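Ticket 661: terminal on Echeverri build host drops to a bare prompt after update
Component: Linux subsystem, shell start-up
Opened by: Colm Fitzgerald
Assigned to: Cormac McGrath
Priority: 2

## Symptom

After the May update, opening the Linux console on the host gives `sh-5.1$` instead of the usual prompt. Aliases are missing and `Torkholm` is not on the path. Windows Terminal and the plain console window behave the same way. A second user account on the same machine is not affected.

## Log

1. Ran `echo $0`. Returned `sh`. Expected `bash`.
2. Checked `/etc/passwd`. Login shell for the account is `/bin/bash`, so the entry is correct.
3. Ran `bash -l` by hand. Prompt, aliases and path all come back.
4. Looked at the terminal profile. The command line ends in `-e sh`. The other account has no `-e` at all.
5. Searched the Kustum set-up script. Line 38 writes the profile and adds `-e sh`.
6. Removed the flag and opened four new tabs. All start in bash.
7. Opened the Brasaline share from the new shell to check that mounts work. Files listed with the right owner.

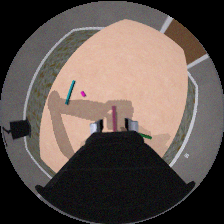
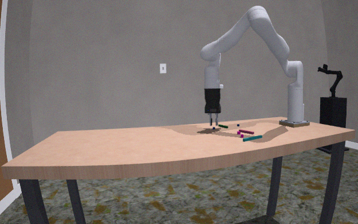
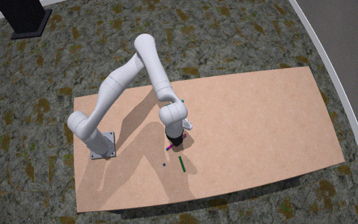 ## Fix

Delete `-e sh` from line 38 of the script and run it again for the affected account. No restart of the host is needed; close all open tabs first.

## Outstanding

- Colm to confirm that the nightly job still finds `Torkholm`.
- Script change waiting for review.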